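Mernbridge Evening Courses
Hands in Everyday Work, handout 5
Sun 19 August

The set reading says a palm can be sorted into one of a few types and that the type tells you what work suits it. I would read that chapter with a pencil in hand. The Brenolau survey behind it took outlines from 144 people, all of them sitting down, hands flat on paper. Few jobs are done that way.

Look at your own palm up close, near a lamp, then at arm's length. The skin goes from even to mottled, and the creases near the thumb seem to deepen. Kahsay treats those creases as fixed lines. I am not persuaded — bend the thumb and see what is left of his diagram.

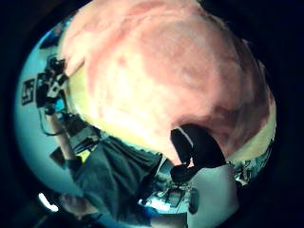

Does a broad palm mean a stronger grip?
Only weakly, on the evidence in the reading. Practice and the size of the thing being held are never separated from palm width, so the chapter cannot say which one matters.

Erkis is more careful, though his tables stop short of the thumb. Read pages 1345 on, skip the appendix, and bring one claim you doubt. Tracings are due in October — pencil, both hands, no shading.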